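Household Linens and Knitwear Store – Daily Diary

Entry for Jun 15, 2023

The store opened at the usual hour. The morning was given over to the winter knitwear, which had been left in its delivery sacks since March and was due to be folded, labeled and shelved before the summer closing. The table in the folding room was cleared of paperwork first, and the ledger was moved to the shelf by the door, where it should be kept in future.

The sacks came from two sources. The larger part was returned by the Ploson hostel at the end of the cold season. The remainder was a gift from the Evari shop, which closed its winter line early and offered us what it had left in hats, scarves and small knitted bags. A letter of thanks has been drafted and awaits signature.

It was noted that the Ploson sacks had been tied with wire again. The hostel has been asked before to use string. A further request will go out with the next collection sheet.

Sorting

Items were divided by kind and then by color. Black and navy are difficult to tell apart under the ceiling lights, and several pieces had to be taken to the window before they could be placed. It was agreed that dark pieces will from now on be sorted before noon, while the daylight is good.

A total of 516 pieces was entered in the ledger. Of these, 16 were set aside for mending, mostly for loose seams and pulled threads at the cuff. Two scarves were beyond repair and have gone to the rag bin. The mending basket was already full from last week and a second one has been requested from the Flimik depot.

Folding

The folding rule for knitted pieces was read out again before work began, as it had not been followed evenly in the past. Each piece is laid flat with the opening away from the person folding. The top edge is taken by both corners, raised a little so that the fabric can settle, and brought down toward the near side. Ribbed edges are not to be stretched. The lower part of the piece stays on the table throughout – lifting the whole item clear loses the shape and the fold has to be started over.

Thick knits gave the most trouble. They bunch along the top when they are picked up, and the ridge must be smoothed before the second fold is made. The navy pieces are among the softest in the store and slouch as soon as they are put down. They are best handled one at a time, on the bare tabletop, with nothing stacked beside them.
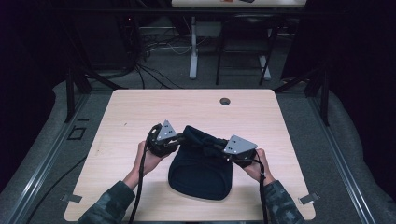

Shelving

Folded pieces were placed on the Vogler shelving in stacks of six, fold facing outward. The rule had previously allowed ten to a stack, but the taller stacks leaned and fell whenever a piece was taken from the middle. Scarves remain on the top shelf. Hats and small bags have been moved down to the third shelf, within easier reach, and the shelf cards were rewritten to match.

One bracket on the Vogler unit was found to be loose. It was tightened and will be looked at again at the end of the week. Until then no blankets are to be placed above it.

Labels

The new roll of 2000 labels arrived shortly after midday. The adhesive is stronger than the last supply and leaves a mark on wool, so labels are to be fixed to the paper band and never to the knit itself. The old roll is to be used up first on cotton goods. Bands were cut for the hats, but the stock of paper ran out before the bags could be done. These are shelved without bands for the present and listed on a separate sheet at the back of the ledger.

Other matters

The window in the folding room does not close fully. Moth sachets were renewed on all shelves, with two extra on the lowest. The delivery from Flimik did not come and was not explained; the depot will be telephoned in the morning.

The floor was swept and the rag bin emptied. Scissors and string were returned to the drawer. The store was locked after the ledger had been checked against the shelf cards, with one difference found in the gray scarves, to be recounted tomorrow.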